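Lasham cell back at work after a two-part repair

October 20, 2024 - The handling cell at Koltow's Lasham plant is running again after 11 days of dropping things, a habit it picked up in July and never fully gave up.

The fault was in the grip. One finger had worn enough to close slightly out of line, so parts left the tray straight and arrived at the packing end at an angle of their own choosing. Carmela Quintana, who looks after the cell, replaced 2 finger pads and reset the closing force to 35 newtons. The old setting was written on a piece of tape, in two different hands, with two different numbers.

"I went with neither," Quintana said.

Murali D'Souza, the shift lead, spent the stoppage moving parts by hand and has asked that his own drop rate stay out of the report.

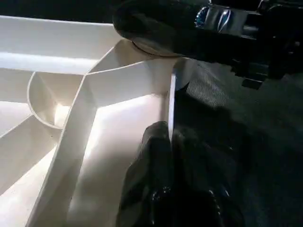
The gripper at the edge wall of a ribbed white plastic part.

The sister cell at Sotcombe gets the same pads next. Its tape has only one number on it - staff there consider this a point of pride.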